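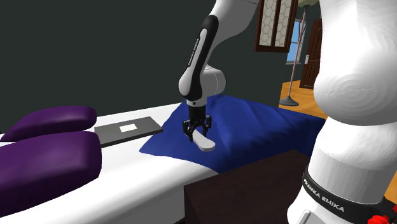
A dark blue cloth on a long white bed.

Opinion | Home & Living

The top sheet deserves another chance. I gave mine up when I moved to Prustmont, mostly from laziness, and went back to it in September after four years of wrestling a duvet cover every week.

The case against the top sheet is that it bunches up at the feet and makes the bed slower to straighten. Both complaints are fair. But a sheet goes in the wash and comes out dry in an afternoon. A double duvet cover takes up most of the line, swallows every sock in the drum and then has to be fought back on.

Shops have little reason to say so. The Hirvonen catalogue lists 211 duvet covers and only 4 flat sheets, two of them in sizes that fit a cot. A cover costs three times as much and wears out sooner, usually at the buttons.

Hotels still use top sheets, and guests don't seem to mind. My aunt in Godow never stopped. She tucks hers in hard at the bottom, leaves the sides loose and puts a wool blanket over it. I do the same now, with a second blanket from November on.

Filed under: Bedding, Laundry, Comment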